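Tuesday, natural dye bench, November batch

Madder again! Dradix sent the new root, ground much finer than the last bag, and I have been itching to get it in a pot. Weighed out 8 skeins of the Molefe wool, all scoured on Monday night and left to soak in plain water until this morning.

Mordant: alum with a little cream of tartar, same as last time. Brought it up slowly and held it for an hour. The wool came out feeling soft, no stickiness at all, so the lower dose of alum is a keeper.

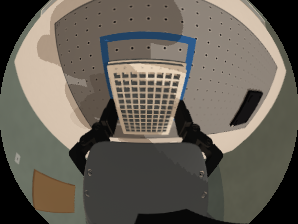
Dye bath

Held the bath at 70 C the whole way and did not let it climb. This is where the October batch went brown on us (I walked off to answer the phone, my fault). Stirred every few minutes, chalk added at the start for our soft water. By lunch the color was already a deep brick, and by 2:30 it had gone to the loveliest warm red, the kind I have been chasing all year!

Left 2 skeins in overnight to see how much further they go. The other six are rinsed and hanging by the back window. 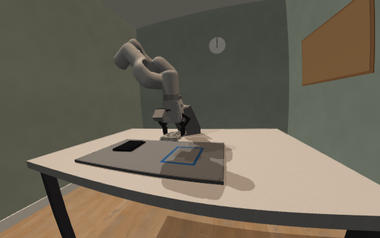 The exhaust bath still has plenty in it, so I am putting the Dinesov linen through tomorrow. Linen took only a shy peach last spring, but that was with no tannin step. This time it gets oak gall first, then alum, then the madder. If anyone wants to throw in a scrap of cotton, leave it in the bowl with a tag on it.

Iron dip: tried one short length off the end of a red skein. Gorgeous plum after 22 seconds, flat and dull after a minute. Short dips only, and keep the iron spoon away from the madder pot, please.

To do: order more alum from Dello, label the jars, start the light test strips once everything is dry.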